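Petine's blanket drive wraps up with 85 bundles folded and ready

December 2024

The front room at the Cuadros community house has been given over to blankets and warm clothes for most of the past month, and anyone who has stopped in will know how hard it was to find a free chair. The last of the sorting was finished this week, and 85 bundles are now ready to go out to families across Petine before the really cold nights settle in.

Amparo Paucar, who started the drive four winters ago with a few bags from her own hall closet, had hoped for 72 bundles this year and was delighted to go past that. "People kept coming to the door with one more thing," she said. "A throw their kids had outgrown, a pair of pants that only needed a button. I'd say thank you, put the kettle on, and back to the folding we went."

And there is a good deal of folding! Each bundle holds one large blanket and a few pieces of clothing, with the heavier fabrics at the bottom and the soft, fluffy things on top, tied up with cotton tape that Buvelier, the sewing shop on the corner, gave again this year. Ribbed and corduroy items go together where possible, as they keep their shape and make a nice firm base for the rest. Anything with a tear was set aside for the mending table, where Heriberto Cárdenas spent several evenings in November putting 22 pieces back in order, zippers included.
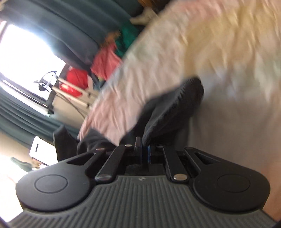
The fuzzy blankets were the ones everybody wanted to fold and also the ones that gave the most trouble, sliding off the pile as soon as you turned your back. Paucar's advice is to fold them in thirds lengthwise, press the air out with your forearms and then roll from the short end, and to do it with a friend if you have one handy.

Bundles can be picked up at the house any afternoon until the holidays, and there is no form to fill in. Neighbors who can't get out may ask for a delivery by leaving a note at Buvelier. Clean blankets are still welcome, particularly the bigger sizes, though the shelves for children's sweaters are full for now.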